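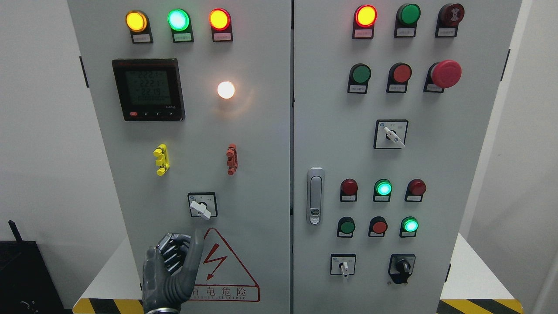

Control panel doors, indicator lights and power meter.

Lovside Dental Practice
Annual equipment and premises safety check
Date of visit: 13 Nov 2019
Checked by: Rimantas Urbonaitė, Gorstead Dental Engineering
Accompanied by: Lærke Hviid, practice manager
Lead dentist: Marta Lytvynenko

Key: S = satisfactory, A = action needed, N/A = not applicable

1. Sterilization room

1.1 Autoclave door seal clean and undamaged – S
Seal replaced at the last service. No nicks or flattening.

1.2 Daily test records complete and signed – A
Records are kept in the blue binder next to the sink. Two entries in the last month have a test result but no signature. Lærke to remind everyone who runs the first cycle.

1.3 Pressure vessel certificate on file – S
Copy in the office and a second copy in the binder.

1.4 Dirty-to-clean flow marked and followed – S
Signs are faded over the dirty sink but can still be read. Consider new ones when the room is painted in December.

1.5 Ultrasonic bath lid, basket and drain – S
Foil test done during the visit. Even pattern. Fluid was changed this morning according to the log.

1.6 Pouches sealed, dated and stored dry – A
The bottom shelf of the cupboard is too close to the pipe under the worktop. Move the pouches up one shelf and use the bottom for paper goods.

2. Treatment rooms

2.1 Chair movement, foot control and emergency stop – S
Both rooms tested through the full range. The chair in room 1 is slow to recline but within limits. Serial ending 1275.

2.2 Delivery unit hoses and couplings – A
Room 2, slow handpiece hose is cracked near the coupling. It holds pressure but should be changed before the next check. Part ordered from Fultodero, order 1028.

2.3 Waterline treatment and flushing – S
Two-minute flush at the start of the day, shorter flush between patients. Gunhild Kárason keeps the log for both rooms and it is up to date.

2.4 Operating light, arm and cover – S
Arm in room 1 drifts a little when fully extended. Tension screw adjusted on site.

2.5 Curing light output – S
Measured with the practice's own meter. Tip had some old composite on it, now cleaned off. Please check the tip at the end of each day.

2.6 Eye protection for patient and staff – S
Plenty of patient glasses. Some are scratched and could go.

3. Compressor and suction

3.1 Compressor drained and intake filter clean – A
Filter is gray and due for a change. Drain valve is stiff. Filter to be fitted by Gorstead at the follow-up visit. Hour counter read around 2000.

3.2 Suction flow at each outlet – S

3.3 Amalgam separator level and collection papers – S
Last collection note is from Þorgeirsson and is filed under waste. Canister is well below the fill line.

3.4 Room ventilated and free of storage – A
Boxes of gloves were stacked against the vent. Moved during the visit. This was also noted last year, so it would be good to find them another place.

4. X-ray

4.1 Warning sign and light outside the room – S

4.2 Exposure switch and cable – S
Cable is starting to twist near the handle. Hang it on the hook after use.

4.3 Local rules displayed and signed by all staff – A
Elínborg Vigfúsdóttir joined after the last signing and is not on the sheet. She has read the rules and will sign this week.

5. Emergency items

5.1 Oxygen cylinder full, mask and tubing present – S

5.2 Drug kit complete and in date – A
Glucose gel expires in December. Reorder now.

5.3 Defibrillator pads and battery – S
Status light checked. Spare pads in the lid.

5.4 Exits clear, extinguishers in date – S
Back door sticks in damp weather – plane the edge if it gets worse.

General comments

Good standard overall, and the records are easier to follow than last year. The hose at 2.2 and the filter at 3.1 will be done in one visit. Marta asked whether room 2 can be used in the meantime. It can, but stop using the slow handpiece line if you hear air escaping, and call the service desk.

Signed: R. Urbonaitė
Received for the practice: L. Hviid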